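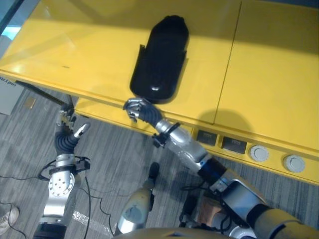 Black on glossy yellow

I've caught 12 games with the Noris mitt now and I love it! The pocket was closing nicely by the third one.
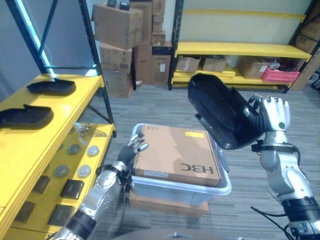
Break-in was easy, just two rounds of oil and a lot of catch. Storage is fussier – a cardboard box inside a plastic bin, like the tan one there, holds the shape way better than my gear bag.

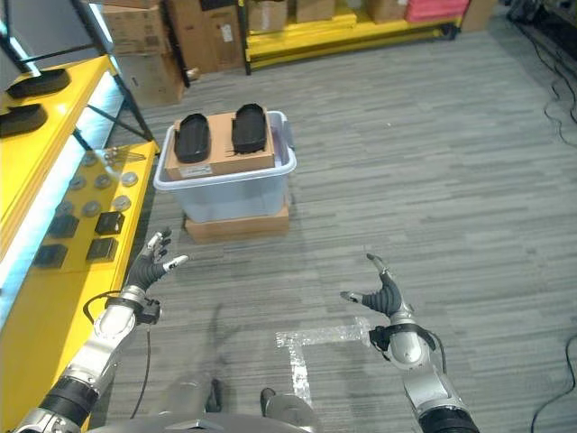

The laces are the weak spot, and I've retied the thumb twice already. Between games a clear bin on a flat cardboard box does me fine. I'd still buy it again for July ball in Wuvotmont.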